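Backups, again (and why my laptop fan wouldn't shut up)

Ok quick one before work, coffee in hand, half the house still asleep. 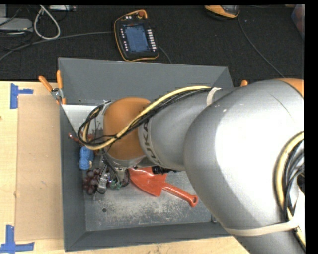 Veronika Reisinger wrote in under the last post that I was wrong about sync folders. Her words, more or less: a synced folder is a mirror, so if you delete the file on one machine it goes from the other one too, and she lost a whole folder of scanned letters that way in April. She'd like me to stop calling it a backup please.

Fair. She's right, I was sloppy. I did write "backup" when I meant "my stuff shows up on both computers." Fixed the old post. Left the comments up.

So anyway that got me looking at my own setup, which I hadn't touched in ages, and oh boy.

What I thought I had: Citach running every night at 2 am, copying my documents and photos to the big external drive. Little green check mark in the tray. Green check, all good, go to bed.

What I had: Citach running every night at 2 am, yes. Skipping 1,223 files, also yes. Green check anyway. Apparently green means "the job finished", and skipped files go in the log, and the log is under Settings, then Advanced, then a tab called History that I had never once clicked on. Thanks guys.

Went through the log last night. Most of the skips came down to these:

Paths too long. I nest folders like a crazy person. Photos, then year, then trip, then "sorted", then "sorted really", then the camera's own folder name. The drive was fine, Windows was fine, Citach just gave up on anything past its limit.

Files open at the time. My mail archive mostly. I never close the mail program, so at 2 am it's sitting there holding on to its file and the copy gets refused. Every night. The newest good copy of my mail was ancient.

Permissions. A folder I dragged over from the old desktop years ago, still owned by a user account that doesn't exist any more. I could open the files fine, the backup service could not.

Fixes, in case you're in the same boat. Moved the photo folders up a few levels and gave them short names (took forever, the dog got no walk). Set the mail program to close itself at 1:30. For the permissions one, right click the folder, Properties, Security, Advanced, change the owner to yourself and tick the box for subfolders. It chugs a while. That was the fan noise, or part of it. The other part was the search indexer deciding that all those moved folders were brand new and needed reading from scratch. Let it run, it stops.

Then ran the job by hand. 32 skipped. Looked at each of those and they were temp junk and some lock files, so whatever, excluded them. Ran it again, zero. First time ever probalby.

Then the bit I always put off, restoring something. Picked 3 files at random, a photo, a spreadsheet, a PDF of the lease, restored them to a test folder on the desktop and opened each one. Photo ok. PDF ok. Spreadsheet opened but it was the version from before I redid the tabs, becuase the newer one was in the too-long-path pile. So that would have been a fun surprise some day.

Couple things I'm still chewing on:

Second drive. Right now there's one external and it lives next to the laptop, on the same power strip. One spilled drink and that's both. Thinking of a small one I can leave at my sister's in Carkwood and swap when I visit.

Whether to stay with Citach. It does work now. But I don't love a program that hides the bad news three clicks deep. Someone mentioned Lallura, which supposedly emails you when files get skipped. Anyone using it? Does it handle long paths? The website is all gradients and no answers.

Also Eder, the little scheduler thing I use for cleaning the downloads folder, has an update out and it reset all my times. Check yours. Mine was set to run at noon, right when I'm in the middle of stuff.

Veronika, if you're reading, did you get any of the letters back? The sync service might keep deleted stuff in its web trash for a bit, worth logging in on the website and looking there, the app on the computer doesn't always show it. And if you still have the scanner software, look in its own output folder, mine keeps a copy of everything unless you tell it not to.

Right. Late. Go open your log.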